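Interior Finishes, wk 4 - surfaces and cleaning (notes F. Siddiqui)

Kitchens first. Gloss reflects, matte scatters. Gloss shows fingerprints, so pick handles early. Pale wall under dark uppers = more bounce onto the counter.
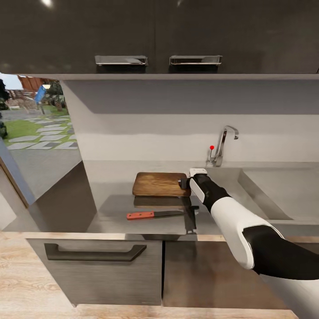

Which finish needs wiping most often?
Dark gloss, near the stove especially. Soft cloth, mild soap, no scouring pads.

Wood next. End grain drinks more oil than face grain - go over it twice. Sand with the grain, 80 grit frist, then finer. 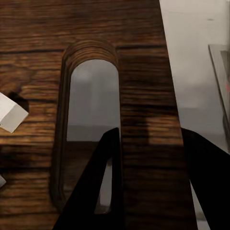
Let the oil soak in, wipe off the extra, leave overnight. Oily rags dry flat outdoors, never in a pile. Reading: Bhuiyan handout, p. 67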